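3.2 Shelving conditions and retrieval time

Participants in the home arm of the study kept their reading material in whatever furniture they already owned, while those in the office arm were given a desktop unit with upright compartments.
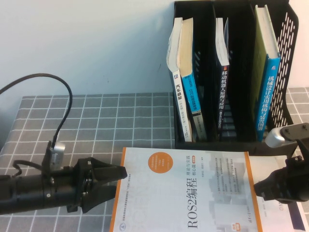

Figure 2. Upright storage of books in a black desktop organizer with vertical compartments, spines facing outward.

Retrieval time was measured from the moment a title was read aloud to the moment the participant touched the correct spine. Titles were drawn at random from each participant's own list, and no title was used twice in one session. Trials in which the wrong book was touched first were kept in the data but coded separately, following the procedure of Foulkes and Jarman.

After exclusions, 3,507 trials remained. Median retrieval time was 700 ms shorter for upright storage than for flat stacks, and the difference held when spine width was entered as a covariate. Spine color had a smaller effect. It was reliable only among participants who had owned the books for more than a year, a pattern also reported by Pumphrey for kitchen binders.

Two points limit the comparison. First, flat stacks were on average taller than the upright rows were long, so search distance and orientation are partly confounded. Second, the participants in the office arm had sorted their own books the day before testing, and recent handling is known to help recall of position. We repeated the analysis without the first block of trials – the block most likely to benefit from recent handling – and the estimate changed little.

Errors were rare in both conditions. Most involved two volumes of the same series, where the spines differed only in a number or a subtitle. These pairs were left in the sample, as they are common in ordinary collections and removing them would have favored the flat condition. Error trials are treated in Section 3.3.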